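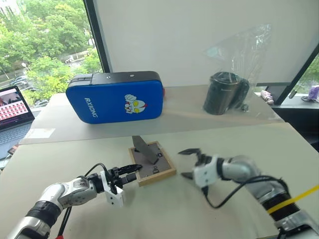 Torska says its long-delayed fantasy role-playing game Noltari will be out on PC in February, with a console version to follow at a date the studio would not give. It is the third release window the game has had.

The announcement came Wednesday in a 15-minute video stream hosted by creative director Asger Þorgeirsson and lead writer Gunhild Þorgeirsson, the sister and brother team who founded the studio. Most of it was footage viewers had seen before. The opening walk through the harbor town of Vigfúsdóttir was shown again, with new lighting and what looked like the same dialogue. The only new material was a short boss fight in a flooded chapel, played by a developer with the health bar hidden.

Torska is promising 45 hours for the main story and 100 for players who want to see everything. Studios like to give out numbers like that, and they are hard to check before release. The last public demo ended after the second dungeon and sent players back across the same stretch of marsh three times to get there. If that is how the hours are being filled, the total means very little.

Asked about the marsh during the chat portion, Asger Þorgeirsson said the area had been "reworked from the ground up." He did not say how, and the stream did not show it.

The studio also said that more than 200 side quests will be in the game at launch. Gunhild Þorgeirsson described them as handwritten and said many will change depending on which of the four houses the player swears loyalty to. The demo had a version of this system. Picking a different house changed the color of the hero's cloak and a few lines from the innkeeper, and the quests themselves played out the same way.

Then there is the price. Torska has not announced one, but it did announce a deluxe edition, which includes two mounts, a soundtrack and three days of early access. Publisher Favomero, which took over the project after the first delay, has sold early access with its last two games. Both needed large patches in the first week, so the people who paid extra were the ones who got the broken version.

Favomero spokesman Ertuğrul Kaplan said in an email that the company is "confident in the quality of the build" and that Noltari will not have an in-game store on day one. A follow-up question about day two, or any day after it, got no answer by the time this was posted.

Combat is the part that still looks good. Battles take place in real time with a pause for giving orders, and the companions seem smarter than they did in the demo, when the archer spent most fights shooting at a wall. Composer Pilar Paredes has written a score that drew praise even from players who gave up at the marsh. Baldur Brynjólfsdóttir is back as combat designer after leaving during the second delay, and the chapel fight suggests somebody has been paying attention to enemy patterns.

Torska said review copies will go out "close to launch." Preorders open next week, well before anyone outside the studio has played the finished game. The old demo has been taken down and there are no plans for a new one.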